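April, bench notes, sourdough side of the shop

9:40 a.m. Batch 201 came out flat again. I have now produced enough flat bread to floor a small bathroom, and it would wear better than what's down there now. Same flour as last month (the Trornby, stone ground), same water, same jar of starter, which we call Ballel for reasons that made sense at the time.

What changed is the weather. The proofing shelf sits over the radiator, and the radiator has retired for the season without telling anyone. Shelf read 66 F this morning. In February it was 78. I had been crediting my technique for those February loaves, so that was a humbling little number to write down.

Plan: split the next dough three ways. One on the shelf as usual, one in the oven with only the light on, one in the Zaki box with a pan of warm water. 1,000 g flour to each, 2 percent salt, starter at 20 percent. Fold at the half hour, four times, then leave it alone. The last step is the one I'm worst at.

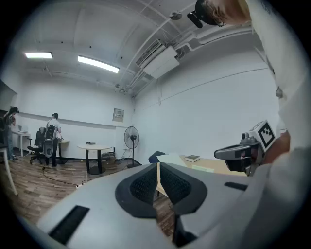 How do you tell when the bulk rise is done if you can't trust the clock? Watch the dough in a straight-sided tub with a strip of tape at the starting level, and shape it when it has grown by half and the edges dome down toward the wall of the tub.

I wrote that on the cupboard door last year and then went on trusting the clock for another twelve months, so make of it what you will.

2:15 p.m. Oven-light dough is well past the tape and domed. Zaki box is close behind, a bit slack, smells like yogurt. Shelf dough has risen by the thickness of the tape. Shaped the first two, floured the baskets with rice flour, put both in the fridge. Left the shelf one to think about its life.

Also weighed the starter discard we've been saving for crackers: 544 g. That's a lot of crackers. If anybody reading this wants some, the tub is on the second shelf behind the mustard. Please don't feed it. It isn't Ballel, it just looks like him.

5:50 p.m. Shelf dough finally got to the tape plus half. Nearly double the time of the other two. Crumb comparison tomorrow once everything has been baked in the same pot, lid on for twenty minutes, off for twenty-five.

To do: order more Trornby before the price goes up. Lamberg has a rye I want to try at 15 percent. Move the thermometer off the window side of the shelf, it reads high when the sun's on it, so the real number this morning may be worse than I wrote.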